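Hurkuris Field Path -- Walk Gallery

Posted 28 Oct 2025 by Chrysoula Drakos

Quick one tonight, dinner's on. Finally got the pictures up. Sorry it took so long, the old gallery ate my captions twice and I gave up for a while.

For anyone new -- this is the long straight path by the field, the one we use for the beginner group. Flat. Easy parking. No shade whatsoever so bring a hat even if it's cold. Boyang Xie walks it before work most days and has been after me to put up a page with the surface on it, becuase people keep emailing to ask if it's OK for strollers and skinny bike tires.

Short answer: mostly yes. Longer answer further down.

How to get here: come in off Leite Road, go past the Prornero building, keep going till you run out of buildings. Turn in at the lot. If you hit the railroad crossing you've gone too far, turn around at the feed store. Do not trust the map on your phone, it sends you to the back gate and the back gate is locked.

Distance: 3 miles if you go to the end and back. Most of the group turns around early and nobody minds. 40 minutes for the short version at stroller pace, less if you don't stop to talk (we stop to talk).

What to bring: water, hat, sunglasses. The sun is right in your face on the way out. Dogs fine on a leash.

OK pictures. Both are looking up the path, big sun, blue sky.
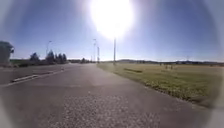

Field on the right, pavement on the left, path up the middle.

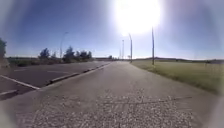
Strollers -- big wheels no problem at all. Little wheels, the umbrella kind, you'll want to lift the front or slow way down over any rough bits. Road bikes, same idea, just don't brake on loose stuff. Boyang rides it on 28s and says he's never had a flat there, but he also says that about everywhere.

Wheelchairs: we've had 2 people do the whole thing. One said fine, one said bumpy and would rather have company. So come with the group, or drop me a line and I'll go along with you, happy to.

I did write to the parks office in March to ask about resurfacing. Got a form letter. Wrote again. If you want to add your name there's a sheet at the Inosine coffee counter, 12 signatures so far and I'd like a lot more before I send it in. Takes ten seconds.

Next walk is Saturday, 10 am, meet at the cars. If it's raining we go Sunday, same time. If it's raining Sunday we go get pancakes. No sign up needed, just turn up.

More pictures when I get to them -- Boyang has a bunch on his phone from the spring walks and keeps promising to send them over. If you've got any of your own email them to me, full size please, and tell me what name you want on them.

OK dinner's burning. See you Saturday

-- Chrysoula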